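**hmackay** · 8 Jun 2020
Two weeks with the Guvano gripper after four years on the Cluven. The Guvano is gentler on thin rims. The manual is gentle on nobody.

**skye_k**
Gentler how? Mine from Hurna chews anything woven.

**hmackay**
Force goes down to 2 N and stays there. The Cluven treats 7 as a suggestion.

**A_Carnegie**
Disagree. The Cluven is fine if you retune the controller. People buy new fingers to avoid reading page 3000 of the settings.

**skye_k**
Angus, you said that in December and then bought new fingers.

**A_Carnegie**
For spares.

**hmackay**
Retuned it twice, still no joy. My one moan about the new setup is the cable, which needs slack at the wrist or the last joint sulks. Orange basket next, petal rim and all: 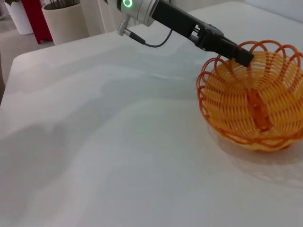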